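Dust mite powders for mattresses: does any of it do anything?
Posted 9/10/25 by sigrun_s
Print this page | E-mail this thread

sigrun_s wrote:
My sister swears by a mattress powder called Kosto. You shake it on, leave it four hours, vacuum it off, and supposedly your allergies clear up. She bought me a tub and I've used it twice. My nose is exactly as stuffy as before. Before I do it again I'd like to hear from someone who isn't selling it. The label says "clinically inspired," and I have no idea what that means.

Sigrún

halfdan_v wrote:
It means no clinic was involved.

Most of these are baking soda with perfume in it. Baking soda will take some smell out of a mattress, I'll give it that. I've never seen anything convincing that it kills mites. And if you have a stuffy nose, rubbing scent into the thing you sleep on seems like an odd plan.

nelu_mocanu wrote:
I'm going to disagree a little. I did it all last winter, starting in January, and I woke up sneezing a lot less. Baking soda from the grocery store, none of the fancy stuff. Sprinkle, wait, vacuum slowly with the upholstery tool. My wife noticed it too.

halfdan_v wrote:
You vacuumed your mattress all winter, Nelu. Had you ever vacuumed it before?

nelu_mocanu wrote:
No.

halfdan_v wrote:
Well then.

murali_v wrote:
Could be the vacuum, could be the weather, could be that he wanted it to work. One guy's winter doesn't settle it either way, and that goes for the people saying it's useless too. Halfdan, did you ever try it?

What I'd spend money on is a zippered cover, the kind with a tight weave that goes all the way around. My doctor suggested that and washing the sheets hot every week. She didn't mention powder at all. I paid more for the cover than I wanted to and I can't swear it did much, but at least I understand how it's supposed to work.

sigrun_s wrote:
The cover is the part I keep putting off. Do they crinkle? I had a plastic one as a kid and it was like sleeping on a bag of chips.

murali_v wrote:
Mine doesn't. It's fabric. The cheap one I had before it did, and it was hot.

fogh_street wrote:
Bedding reviews are where I gave up. I read through pages of them for the Jedum mattress spray and half of them said "arrived on time, five stars." One person gave it five stars and hadn't opened it. Then there's the site with the big chart showing 2000 mites before and 500 after. Who counted? Where on the mattress? There's no name on it and no date.

I keep my stuff in the bedroom next to the washer so at least the sheets get done. The room as it is now: 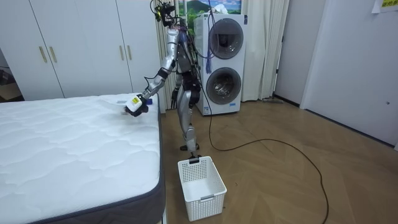

WHAT I'D DO BEFORE BUYING ANYTHING (fogh_street, continued)

Strip the bed and leave it bare for the day with a window open, if it isn't pollen season. Wash everything hot, including the pillow protectors people forget. Vacuum the top, the sides and the seams. Then give it a month without changing anything else, so you know what you're judging. Write down how you feel in the mornings. If you change the pillow, the detergent and the powder all in one week you'll never sort it out.

And get tested if it goes on. I spent two years blaming mites and it was the neighbor's cat, who visits.

nelu_mocanu wrote:
I still say the baking soda helped. It costs next to nothing. What's the harm?

halfdan_v wrote:
Read your vacuum manual. Some of them tell you not to pick up fine powder. Mine clogged its filter on plaster dust and was never right again. So there's a harm.

valdemar_k wrote:
Moderator note, play nice please.

Speaking for myself, I'm with Murali on the cover. I also tried the Parnotov ultraviolet wand, which you wave over the bed like you're blessing it. The instructions have you hold it over each spot so long I'd have been there until lunch. I returned it. They kept the shipping.

sigrun_s wrote:
OK. Sheets hot, cover, no powder for a month, and I'll keep notes. I'm not telling my sister yet. Murali, which size did you get for a deep mattress? Mine has a thick top on it and the fitted sheets barely stay on as it is.

murali_v wrote:
Measure the height with the sheet off and go up one from that. The zipper on mine is on three sides, get that kind, the one-sided ones are a wrestling match.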